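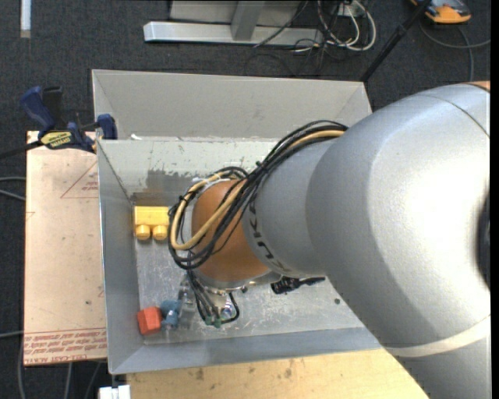 KUKA arm over an open grey bin.

Siren cuff by Skasulari – review
Posted by Simone Arruda, 13th November

The Siren is a hinged oval cuff in sterling silver, sold through Greststead and a handful of smaller stockists. I bought the medium in September and have worn it most working days and to two weddings. It was paid for at full price.

Construction
The body is two half-shells joined by a three-knuckle hinge, with a box clasp opposite. The hinge pin is riveted at both ends and filed flush. Play in the hinge was nil when new and is just detectable now with the cuff held open. The shells are hollow, and the wall thickness feels adequate on the flats but gives slightly under a thumbnail near the clasp. A solid version would be noticeably heavier and would likely drag on the wrist bone.

The inside edges have been properly broken. Skasulari's older Campbell bangle, which I also own, left a red line after a few hours on the wrist. The Siren doesn't, provided the size is right.

Finish
High polish outside, satin inside. The polish is even across the curve, with no ripple under a lamp. Fine scratches appeared in the first week, as they will on any mirror-finished silver, and the underside has now dulled to a uniform haze from contact with a desk. A rhodium-plated option is offered. I would skip it. Plating wears through first at the edges, and replating costs more than the occasional rub with a cloth.

Tarnish has been slow, limited to a yellow tinge around the hinge knuckles. A soft toothbrush and warm soapy water cleared it. Dip cleaners should be kept away from hollow pieces, as liquid gets in at the seam and is hard to flush out.

Clasp
The weak point. The tongue is a single folded strip and relies on its own spring. It closed with a crisp click for the first month and then softened. Ultan Mulcahy, who does my repairs, opened the fold slightly with a blade and the click returned, but he expects to be doing it again. There is a figure-eight safety catch on one side only. On a piece at $324 I would expect one on each.

Fit
The size guide lists the medium by inner circumference, which is of limited use for an oval. Measure across the widest part of the wrist with a ruler and compare it with the inner width, given at the bottom of the product page. The medium sits still on my wrist under a shirt cuff and will not go over a jumper. Anyone between sizes should go down – the large rotates, and the clasp ends up on top.

Wear
It pairs well with plain sleeves and a watch on the opposite arm. I would not stack it. The hinge stands slightly proud and will mark anything softer beside it, gold vermeil in particular. Colour is a cool white and looks grey against warm yellow gold.

Price and alternatives
The Campbell is $127, a simple open bangle with no moving parts and nothing to adjust. For daily use it is the more durable item, rough edges aside. The Siren is the better-looking one and goes on with one hand.

Rating: 3.5 out of 5. Half a mark more with a second safety catch.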